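About Us

Hi, and welcome to Burkano Homes! I'm the owner, the person who picks up the phone, and usually the one standing in your driveway trying to work out which key opens the side door.

I started Burkano at my own kitchen counter after years with a big agency where I never saw a sale through from the first visit to moving day. I wanted to know how things turned out for people. So now I do, and I get a lot of change-of-address cards.

We have 2 offices. The main one is at 1217 Muriithi Avenue in Drimstead, next to the dry cleaner, and the smaller one is over in Eltton, up the stairs from the bakery (come hungry). Between them we handle houses, condos, a few duplexes and the odd piece of land that's been in a family forever and has a fence line everyone remembers differently.

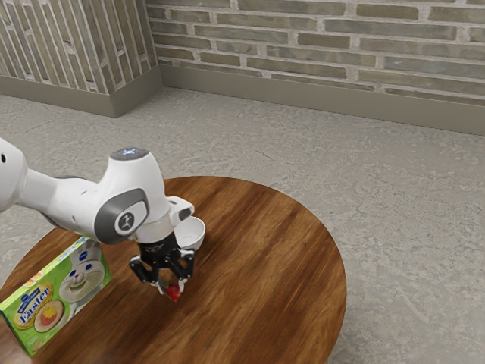
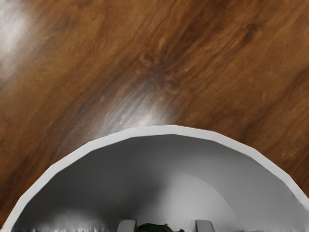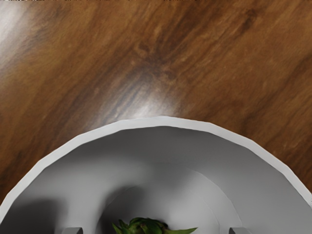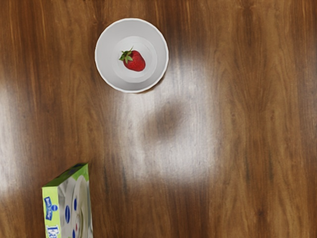 Wood tabletop, four views. The last one has a strawberry in a white bowl.

So how do we work? I come out, walk through the place with you and tell you what I'd list it for. If I think the number you have in mind is too high, I'll say so, and I'll bring recent sales from your side of town so you can see where I'm coming from. Our listing agreement runs 30 days at a time. I know plenty of agents want six months up front, but I'd hate to be stuck with somebody that long if we weren't getting along!

For buyers, it's mostly driving around and talking. Tell me about the commute, the dog, the piano, whether you can live with a shared driveway. Drimstead has older houses with big porches and tiny closets, and Eltton is newer, flatter and a lot easier to park in. I've lived in both and I still go back and forth on which I like better.

We also look after rentals for owners who have moved away, mainly in Eltton. That side of things grew out of one client asking a favor, and it now takes up most of my mornings.

Drimstead is open from 9 a.m., Eltton from noon. Call first if you're coming a long way, or just stop by and I'll put the coffee on.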